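Come Skate With Us - New Player Intake

Do you love roller derby, or think you might? Pusbridge is adding skaters and officials for its flat track season, and beginners are so welcome!
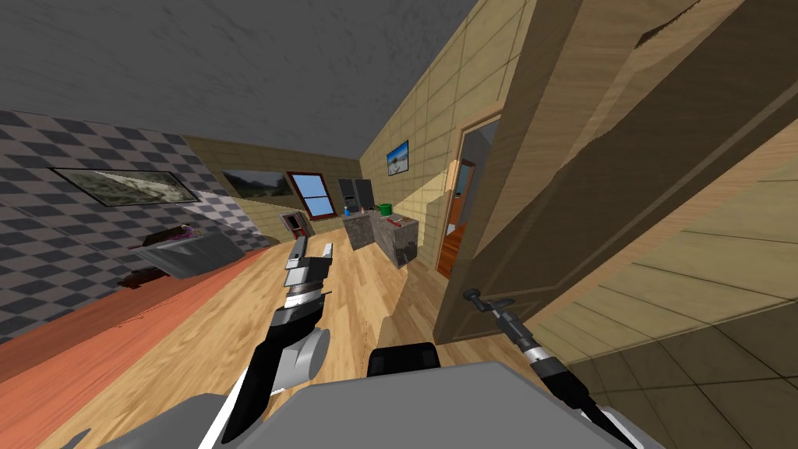
You don't need to own skates. Etenesh Birhane coaches the new group for seven weeks, starting with falls and stops, and she has endless patience (she fell plenty herself). Bring water and a mouthguard. 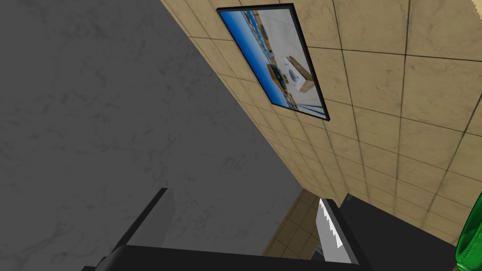
Beige tile wall

We also need two referees and two scorekeepers - no skating required for scoring.
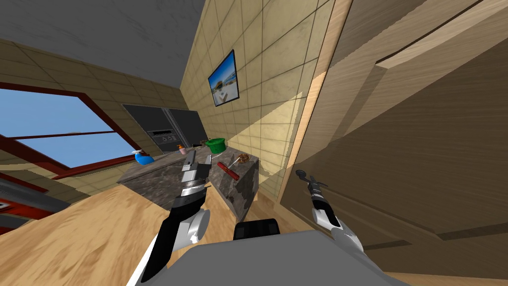
Pusbridge Roller Derby | Training Team

Write to Lemlem Ejigu by 9 April 2025 and tell her which role you'd like to try.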